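The Sink Build

2018-12-02

Build 2310 would not compile and then it did and I don't know why. Did not ask. Pushed it, grabbed the coffee, went down the hall to the bathroom with the laptop open on my forearm like a waiter.

Starer was up first. Starer is the perception side, it looks, it decides what is dirt. Ferri is the planner, it decides what to do about dirt. They do not like each other. I wrote half of Ferri so I take its side, usually, which was going to be a problem all night.

Demo for Skundari in the morning. One sink. Find the dirt, wipe the dirt, stop. Stop was the hard part. Back in June it had wiped the same patch of porcelain through an entire lunch, and I had gone home and dreamed of circles.
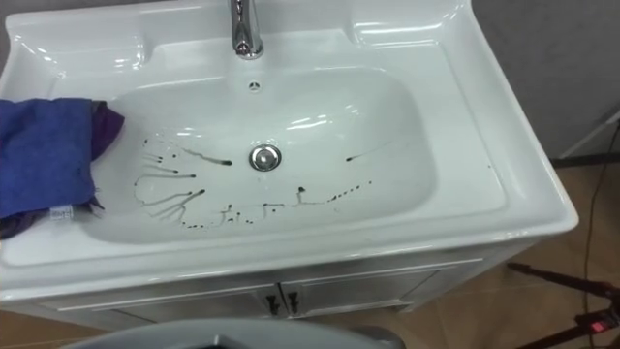 So I sat on the floor with my back against the door and pulled up the mask. Starer paints dirt green on my screen. Green on the streaks, good. Green on the dots, some of them. Green on the drain stopper, a big proud coin of it, because the stopper is shiny and had a dark patch reflected in it and Starer believes anything dark.

"That's a drain," I said. To a laptop.

Confidence on the drain: higher than on the streaks. Of course.

Easy fix, mask the drain out. Except Ferri plans its strokes over whatever isn't masked, and with a hole in the middle of the basin it went to pieces. It had a left side and a right side and no idea how to get from one to the other. It queued strokes up the wall. It queued one through the faucet. I hit the hold and sat there with my thumb still on it.

Changed the order. Plan first, then mask, then lift over the gap. Ran it in sim. Fine in sim. Everything is fine in sim, the sim has no soap in it.

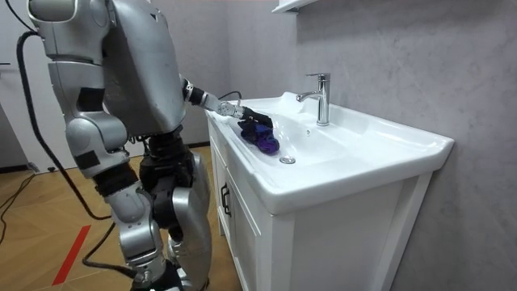
Contact was the next thing. Ferri wants a number for how hard to push and I had given it 20, which was a number I made up in June with a sandwich in my other hand. Never went back to it. There was a comment beside it that said FIX BEFORE ANYONE SEES. My comment. I read it like a letter from someone who used to be nice to me.

Dropped it to nine. Then the flat rim was okay but on the slope the cloth barely registered, the force trace just a hairline. So not one number, then. A number that follows the surface. Push along the normal, not straight down, which meant asking Starer for the normals, which meant the two of them talking.

I wired it up by hand. Ugly. A dictionary inside a dictionary. I told myself I'd clean it up tommorow.

First live pass, the trace came up off the floor, wobbled, held. I stopped chewing. The line went along the slope and it held and I said please, out loud, in an empty sort of voice, and then the timeout fired and the whole run aborted on something else entirely.

Clock skew. Starer's stamps were 16 milliseconds ahead of Ferri's, so every normal came from a place the wrist hadn't got to yet. It was being told about the future! No wonder it hesitated.

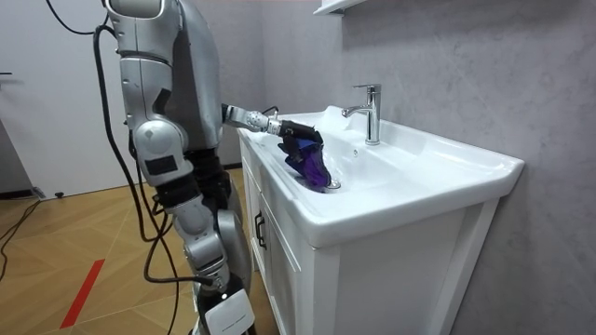
Stop

The part I had been putting off.

Stop is supposed to be simple. When there is no green, stop. But there is always a bit of green. A shadow, the overflow, the edge of the cloth itself when it bunches. Starer finds something. Ferri goes and gets it. They could keep each other company in there until the building fell down.

I tried a threshold. Too high and it quit with streaks left, too low and we were back at lunch in June. Tried a limit on passes. That felt like cheating, like telling a kid to stop being sad at the count of whatever.

Then, late, I tried comparing. Look, wipe, look again. If the second look is no better than the first, that isn't dirt, or it isn't dirt you can get. Leave it. Ten lines. I wrote them fast so I woudn't have time to think they were stupid.

Pulled the arm back for the first look. Cursor on run. The line to the Verner office had been open the whole time, I'd forgotten, and I was talking to myself again, reading the diff out like a bedtime story. 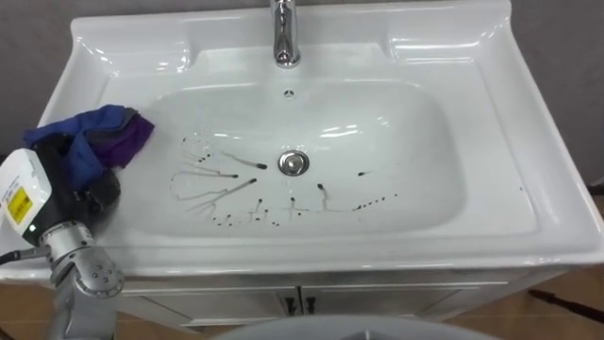

Did it know the difference, the voice from Verner wanted to know, between a thing that won't come off and a thing it hasn't tried hard enough at?

I had the laptop on my knees. Green mask, gray mask, the little score next to each.

"No," I said. "It gets two looks."

A pause, typing on the far end. Then the voice said that would probably do for Skundari, and could I please put a real name on the branch before morning, because it was still called lunch.

I renamed it. Pressed run. The fan came up on the laptop and the first stroke dropped into the queue, and then the next one, and I reached for the coffee and kept my other thumb where it was.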